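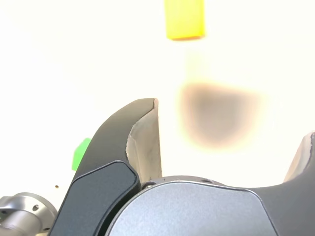

Clavoditz altera o sistema de controlo de cor nas tintas em pó para exterior

Jornside, 2024-04-07

A Clavoditz, fabricante de revestimentos em pó para metal, passa a aplicar um novo procedimento de controlo de cor a todas as referências da gama Kevent, destinada a caixilharia, gradeamentos e mobiliário urbano. O procedimento entra em vigor em abril na unidade de Jornside e abrange as 943 cores do catálogo atual, incluindo as que só se fabricam por encomenda.

A alteração incide sobre três pontos: a geometria de medição, a tolerância aceite entre lotes e a informação que acompanha cada caixa. As formulações mantêm-se. Os certificados já emitidos continuam válidos e os clientes com obras em curso podem pedir que o fornecimento seja concluído segundo o procedimento anterior, desde que o indiquem na nota de encomenda.

Medição

Até agora, cada lote era medido numa única chapa, em geometria 45/0, sob iluminante D65 e observador de 10 graus. O valor obtido era comparado com o padrão digital da referência. O método é adequado para acabamentos lisos brilhantes, mas descreve mal as superfícies texturadas e os mates profundos, nos quais a leitura depende da orientação da chapa.

O novo procedimento prevê duas geometrias, 45/0 e d/8 com componente especular incluída, e a média de 6 leituras por chapa, com rotação da amostra entre leituras. O brilho é medido a 60 graus em todas as referências e a 85 graus nas referências mates. A espessura da película é registada no mesmo ponto em que se mede a cor, porque em amarelos e laranjas uma aplicação abaixo do mínimo recomendado deixa transparecer o suporte e desloca o resultado.

Tolerâncias

A diferença entre lotes deixa de ser expressa em CIELAB simples e passa a ser calculada por CIEDE2000. A equipa técnica, coordenada por Souad Mansour, justifica a mudança com o comportamento das cores muito saturadas, em que a fórmula antiga rejeitava lotes visualmente equivalentes e, nos cinzentos, aceitava outros com desvio percetível.

«Um cinzento neutro e um vermelho vivo não podem ter o mesmo critério numérico na fórmula de 1976», refere Souad Mansour, responsável pelo laboratório de cor. «Com a ponderação por croma e luminosidade, o limite passa a ter um significado próximo em todo o catálogo.»

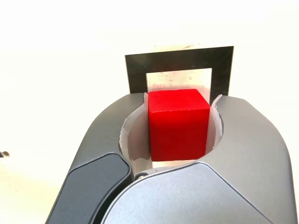 A avaliação visual mantém-se como segunda fase e é obrigatória para vermelhos, laranjas e violetas. Cada lote é observado em cabina de luz normalizada, sob D65 e sob iluminante A, por dois operadores com ensaio de visão cromática atualizado. A observação deixa de ser feita apenas em chapa plana: um cubo vermelho de arestas ligeiramente arredondadas mostra uma face frontal mais luminosa e uma face lateral mais escura, embora a cor seja a mesma, e é este tipo de diferença que um cliente encontra depois em perfis, cantos e peças dobradas. O relatório passa por isso a distinguir a cor medida no plano da aparência em volume. Um lote só é rejeitado por aparência quando o desvio é confirmado pelos dois operadores, em separado.

Informação na embalagem

Cada caixa da gama Kevent passa a trazer o número de lote, a data de fabrico, o intervalo de cura em temperatura de peça, a espessura recomendada e o valor de desvio medido em relação ao padrão. O certificado completo é enviado por correio eletrónico ao aplicador e inclui os valores L*, a* e b* nas duas geometrias.

Para obras em que se utilize mais do que um lote, a Clavoditz recomenda que a fachada seja dividida por planos e que cada plano seja executado com um só lote. A mistura de lotes no mesmo reservatório não é aconselhada em acabamentos metalizados.

Validação

O procedimento foi ensaiado durante 11 semanas em linha de produção, com a participação da Joshi, empresa de lacagem que trabalha perfis de alumínio extrudido. Kiran Bhardwaj, diretor de produção da Joshi, acompanhou os ensaios de aplicação. «Interessava-nos sobretudo a repetibilidade nos mates. Recebíamos certificados conformes e tínhamos de afinar a pistola a cada mudança de lote», afirma.

Tobias Rosenthal, diretor técnico da Clavoditz, indica que a extensão às gamas de interior será decidida após a análise dos dados do primeiro ano. As tintas com efeito termocrómico ficam excluídas do procedimento.

Os aplicadores registados recebem a nova ficha técnica com a primeira encomenda. As restantes entidades podem solicitá-la ao serviço de apoio técnico, dirigido por Shalini Pant, com indicação da referência e do tipo de suporte.

Contacto para a imprensa
Deepak Pandey
Comunicação técnica, Clavoditz
Unidade de Jornside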